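From: Tsegereda Gashaw
To: equipment-planning list
Subject: Re: [equip-plan] Gripper order, need numbers before Sunday

Sorry for the delay, answering inline-ish and fast. Between two other things.

On Thu Tươi Ung wrote:

> All,
> Zinash needs a final figure for the handheld grippers before the
> Plalcombe budget closes. Last sheet I have says 16 units, no spares,
> no cables. Is that still right? Also somebody put "bedding props" as
> a line with no amount next to it. Can whoever that was please fill it
> in or take it out.
> Also: do we need gloves on this order or is that coming from the
> general supplies money?
> Tươi

Bedding line was me. Amount coming, see further down.

16 is the old number. It was from when we thought one per operator would do. Clothes folding is all two-handed, one gripper per hand, so 16 grippers is 8 people working and zero on the shelf. Fine for a pilot, not fine for what Clutden is expecting from us after January.

What I'd ask for: 16 stays as the working set, plus 10 spares. If Zinash says no to 10 then at least order extra fingers, the black plastic ones. Those are the part I worry about, the pins near the joints especially. Lemlem has the part numbers, I dont.

Cables. Please do not let these go in as "misc" again. Want them as their own line, long ones. Bedroom work means you're leaning over a mattress and reaching to the far side with both arms, and a cable that was sized for a table is no good. Same for the sweaters and anything else with sleeves, you end up going wide to get hold of both sides. A striped one from the long-sleeve set, on the patchwork quilt: 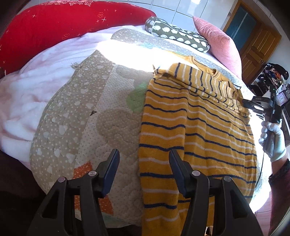

WHAT GOES ON THE SHEET

1. Grippers, 16 + 10 spare. Ibsa is getting the quote redone, the old one from Beyene was for the smaller quantity.

2. Spare fingers, sold in pairs. Ask if they will do a mixed box of lefts and rights, last time they wouldnt.

3. Cables, long, one per gripper and a few over. Tươi can you check whether the connector changed between batches? Don't want to find out after.

4. Gloves, white, two sizes minimum. Put them on this order. General supplies takes forever and the small size always runs out first.

5. Garments. We have 73 on the list now, Lemlem wants 151 by the end. I think thats high but it's her protocol. Secondhand is ok for all of it except we need more knits. Thick ones, thin ones, stripes, plain. Sweaters are underrepresented, we have far too many t-shirts.

6. Bedding (the mystery line, sorry). Quilts, plush blankets, pillows in odd shapes. Want busy prints as well as plain, the patterned covers are the whole point of doing this on beds and not on a gray table. Put 10 percent of the garment line, that should cover it. Secondhand fine here too.

NOT on the sheet: lamps. I know Trorkcombe asked. We use the rooms as they are, sun and all. If they want lamps they can budget for lamps.

Open question for everybody – do we buy or lease the second half? Beyene offered a lease on the spares only, which sounds nice untill you read the damage clause. Ibsa read it. Ibsa was not happy. My vote is buy. If anyone has a strong reason for leasing say so on the list, not to me in the hallway.

Delivery: they're quoting about 10 weeks. So if the sheet slips past Sunday we slip too, and then Clutden starts with whatever is in the cabinet.

Zinash, if you need this as a proper spreadsheet I can do it tonight after 8. Otherwise copy from above and fix my spelling.

Tsegereda

ps Lemlem – garment list please, the current one, with the knits marked. The one in the shared folder still has the old column names.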